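Invited to a brand tea session as a blogger, what should I prepare?
Posted by Efua Fiadzo, 13 December 2018

Good day everybody. I write a small beauty blog with over 500 readers, and Candero invited me to the launch of their new hand cream. It is my first invitation of this kind. Must I bring a gift? Is it rude to ask if I have to write a review after? The letter says only "tea and introduction of our ambassador".

Kwadwo Tsikata
No gift. Go, eat cake, take pictures.

Adwoa Eshun
Dear Efua, congratulations! I attended two such events in August, one from Prarix, and I was also nervous. 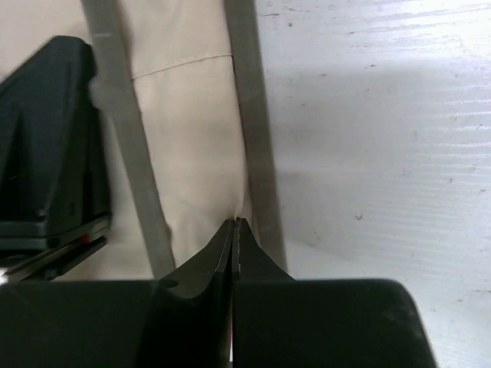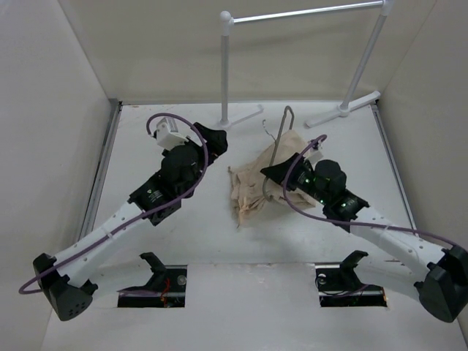
Please write to the organizer before the day and ask if a review is expected, and until when. It is a normal question and they will respect you more. If you receive the product for free, say it in your first line. Also try the cream for seven days before you give an opinion, your skin needs this time.

Gráinne Nic Giolla
I agree about writing to them first. Bring some cards with your blog address if you have them. My last ones were finished before the tea was served.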